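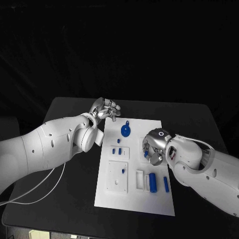
Peg and plate layout, Thursday

Parts set out on the white sheet, long side towards the operator, black table, curtain behind. Blue for anything that moves, white for anything that stays put.

Two-peg plate stays in the middle. The left peg is the shorter and narrower of the pair — do not swap them. Square plate on the left, screw holes near the corners, one peg at upper right. Tray and narrow holder go lower right with the thick cylinder upright beside the holder.

To do:
Reprint the small loose peg, job 431. Delyth wants a chamfer on it.
Ask Cathal whether Skumar can still supply the white filament.
Measure the round hole in the square plate, 10 readings, log under 1463.

Lauri has the calipers until four.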